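Visit to the Nseir workshop, Cisbridge
September 26, 2023

Our group from the Nametley home care cooperative was invited to see how far the machines have come with ordinary house chores. I went with one practical question: can such an arm tidy a table for a client who cannot lift or bend? We had been to the Gevard fair in June, where everything was behind glass, so I was glad to stand close this time.

The tour began in the room for table work. We were 24 visitors and had to go in by turns.

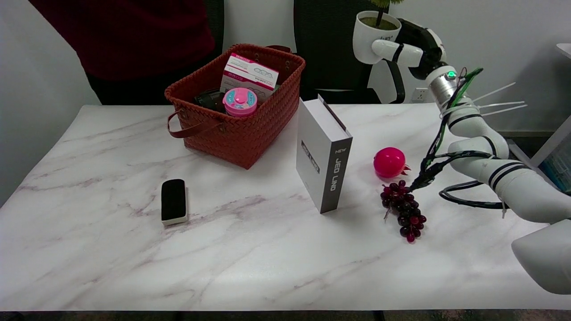

My daily work is with people who have weak hands, and for them the small things are the difficult ones. A heavy pot they will leave alone, but they want to water a plant and put it back in its place. So I watched the hand more than the arm. Its fingers are curved, and they held a small white planter with soil and a green plant in it, which is a thing I would not give to every new colleague. The fruit on the table was artificial. I understand the choice, but real grapes are soft and I would like to see those too.

I asked what happens if the client moves something while the arm is working. The answer was long and polite, and I understood from it that this is still a problem. We were also told that one table can take 40 minutes on a slow day. At home I would do it between two phone calls.
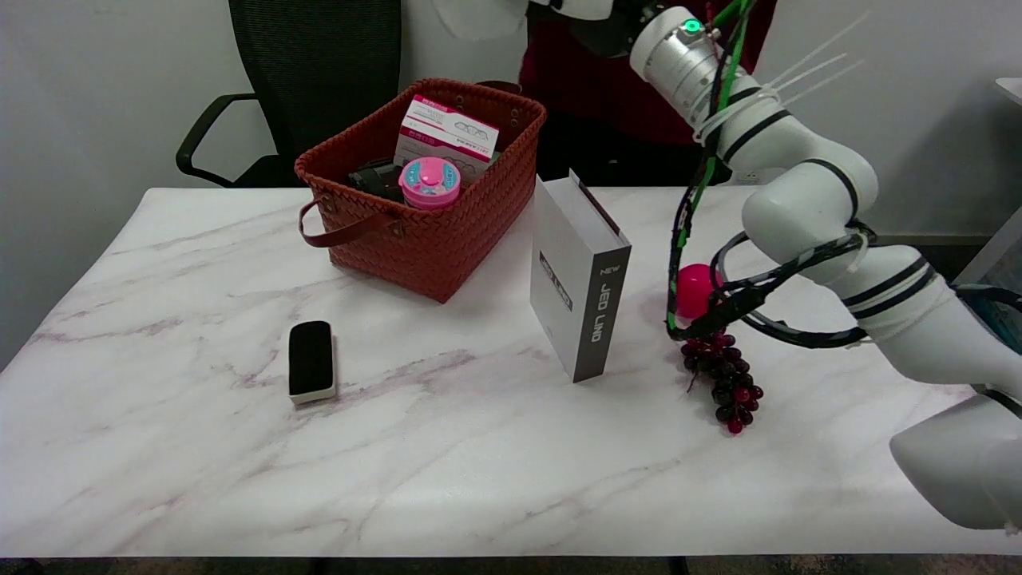 The arm at the grapes, with the packed basket further back on the table.

After the coffee we discussed the price. The workshop hopes to rent out an arm for 100 pounds a week, and for our clients this is too much. My own opinion is that the machine is not ready for a private home, mostly for the reason of the cables and the space it needs. For a shared kitchen in a residence I could imagine it sooner. We agreed to send them a list of the chores which our clients ask for most, and the bus back to Nametley left at five.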